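Luditz Opens Spring Dishcloth Workshops

February 5, 2025 – Luditz is bringing back its towel and dishcloth folding workshops, and we couldn't be happier to have everyone around the table again!

Each session starts with one thin cotton cloth – white, with orange stitched lines and an orange hem.

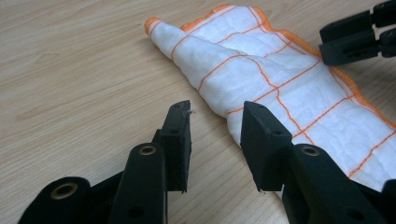 Beginners learn rolls first, then flat folds for narrow drawers. We have 19 places per session, and cloths are provided.

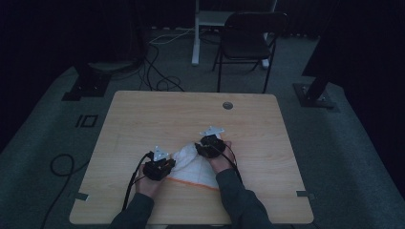
Dates and Sign-Up

Sessions run through June at Cillel. Sign up at the front desk. The fee is $5.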